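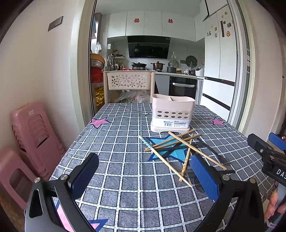 Table station, chopstick task: hand-held grippers, utensil holder and chopsticks on the plaid cloth.

February
Prepared by Sioned Wynne, Visitor Safety, Edine

Search this site Enter keyword Go

OPEN DAY INSPECTION CHECKLIST: HOME STATION, HAND-HELD GRIPPER DEMONSTRATION

Inspected by: Sioned Wynne
Station lead: Barnabás Vass
Demonstrator: Hye-jin So
Inspection started: 8:45 a.m.
Form reference: 463

Ratings: S = satisfactory, A = action required, N/A = not applicable

1. Table and work items

1.1 Table stable under hand pressure at each corner. S
1.2 Tablecloth flat within the working area. S
Comment: Excess cloth on the visitor side is to be folded under before admission.
1.3 Work items limited to those on the task sheet. S
Comment: Utensil holder, bamboo chopsticks and black chopsticks, as listed. The product label is still on the front of the holder. Mr. Vass has asked that it stay in place for this session.
1.4 Chopsticks free of splinters and cracked ends. A
Comment: One bamboo chopstick was rough at the tip and has been withdrawn. A replacement was issued from the Dumia supply box.

2. Hand-held grippers

2.1 Blue finger pads seated and undamaged. S
2.2 Screws on finger arms checked for tightness. A
Comment: One screw took a quarter turn. Recheck at the midday break.
2.3 Operator's fingers clear of the closing path when the grip is held normally. S
2.4 Visitors under 8 years of age do not handle the grippers. S
Comment: The notice supplied by Jenkins uses small type. Staff are to state the rule aloud to each group.

3. Surroundings

3.1 Doorway between table and kitchen kept open. S
Comment: The sliding door is to remain open for the whole session.
3.2 Cooktop and oven off at the controls. S
Comment: Cookware may remain on the counter. Visitors do not enter the kitchen.
3.3 Pink stools stored against the wall. S
Comment: Stools are not to be offered as seating at the table during a demonstration.
3.4 Floor by the doorway clear for walking. A
Comment: The red basket and the metal bowl on it are to be moved farther from the opening. Assigned to Wyn Nicholas.

4. Visitor control

4.1 No more than 2 visitors at the table at one time. S
4.2 First aid kit location known to all station staff. S
4.3 Radio check with front desk. N/A
Comment: Station is within speaking distance of the desk.

Open actions: 1.4 closed during inspection. 2.2 and 3.4 remain open.

Decision: Approved to admit visitors once 3.4 is signed off by Róisín Hanrahan.

This site uses cookies to remember your preferences. Accept Manage settings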